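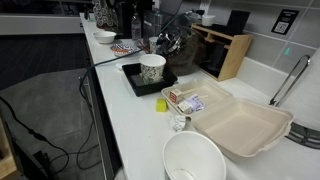
Gradell counter tray, black, square-edged
Reviewed 20 Jun 2026 by Randa Ghanem

The Gradell has raised edges on all sides and no handles. I bought it in April for a shared coffee counter. A paper cup stands level in it and the edge stops a sliding cup. Black shows dried milk quickly. 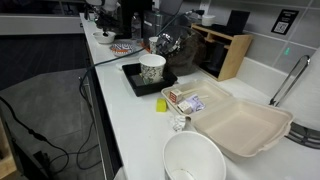

Does it go in the dishwasher?
Top rack only. The maker's leaflet advises against the heated dry cycle.

Weight is 487 g, enough to stay put when a cup is lifted out. Pods are better kept in a wire rack beside the Keurig, where the lids face out and can be read.

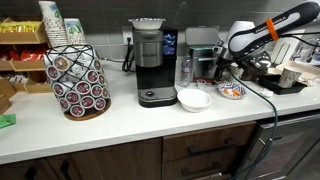

Hajdu wrote that the smaller Brustwood tray holds two cups just as well and takes less counter, though its finish scratched within weeks. I have not tested one.

Mine has one light scratch near a corner. Takeout clamshells do not fit inside and stay on the bare counter next to it.

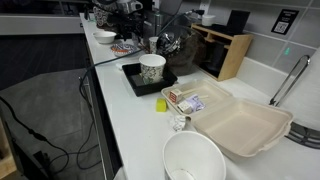
Rating

4 out of 5. One point off for the missing handles.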